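Notebook, January, bench 2

Remote shell on the Vidaren boards, second attempt

The release note says remote login is "on by default" after the update. It wasn't on either of mine. Had to go into the web page on the board, tick the box, save, reboot, then tick it again as the first tick hadn't stuck. I don't trust that page. It shows a green light for services that plainly aren't listening.

Port is 605, chosen by whoever built the Prendport image. Left it alone for now. First login took 18 seconds, which smells like a name lookup timing out somewhere.

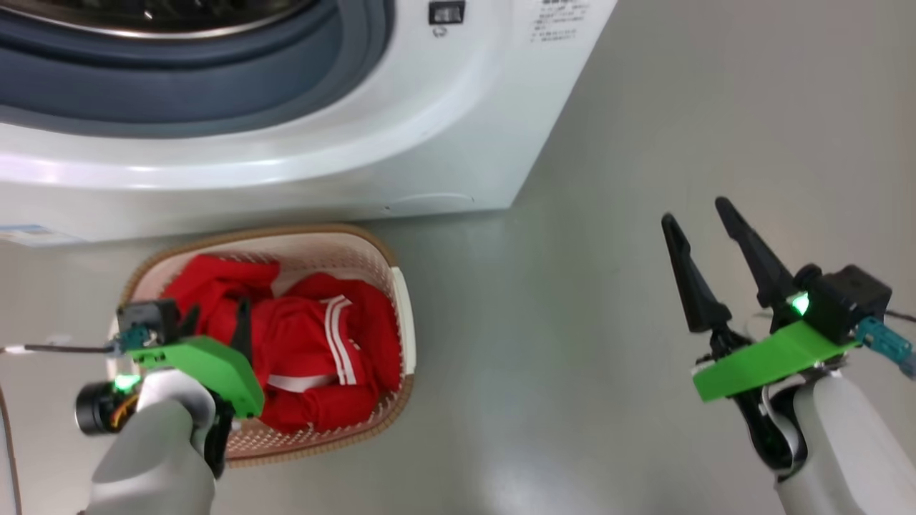

Name lookup

Put the board's address straight into the hosts file on the laptop. Login now takes 4 seconds. Better, but I'd want to see it hold over a few reboots before I believe the lookup was the whole story. The Jolloveck forum blames the power supply for this, as it does for everything. Swapped the supply anyway. No difference.

Key login works from the laptop, fails from the old desktop with the same key file. Permissions look right on both. Suspect line endings from copying it over on a stick, not checked.
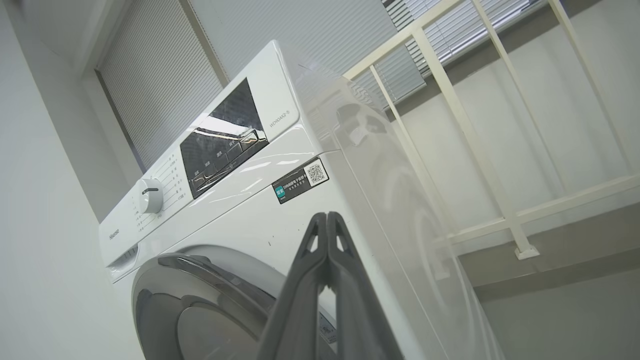
Also tried the Väisänen client, which claims to find boards by itself. It found one, under the wrong name, and dropped the session when I resized the window. Might be the window, might be chance. Plain terminal stays for now.

To do: turn off password login once the desktop behaves. Set a fixed address in the router. Reboot both boards cold and write down what the web page says against what is really running.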